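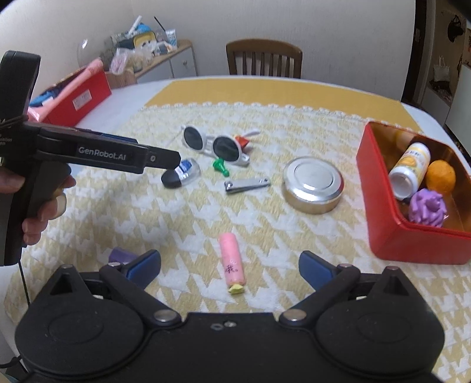 Tips > Around the House > Small Stuff

My table collects little things like you wouldn't believe! Sunglasses, the nail clipper, odd game pieces, all of it. So every evening I dump the lot onto the tablecloth (a cloth keeps things from rolling off) and sort it before bed. Clippers go in a round tin with a lid, sunglasses go by the door, and game pieces go straight back in their box. Takes me 5 minutes, tops. Shake the cloth outside after.

Filed under: Clutter, Quick Fixes
198 shares | 3 comments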